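How a Conveyor Belt Works

A conveyor belt is a long loop that carries things from one place to another. Factories, quarries and bakeries use them every day. At the Pleden works, one belt moves 2,000 bags of cement in a shift.

The loop is stretched between two large rollers, called pulleys. A motor turns one pulley, and the pulley pulls the belt along. Smaller rollers underneath hold up the load.

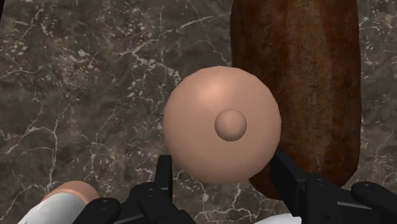
Why does the belt not slip off its rollers?
The pulleys are slightly thicker in the middle than at the ends. This shape guides the belt back to the center as it turns.

Belts must be checked often for cuts and worn edges. Children must never touch or climb on a conveyor, even when it has stopped.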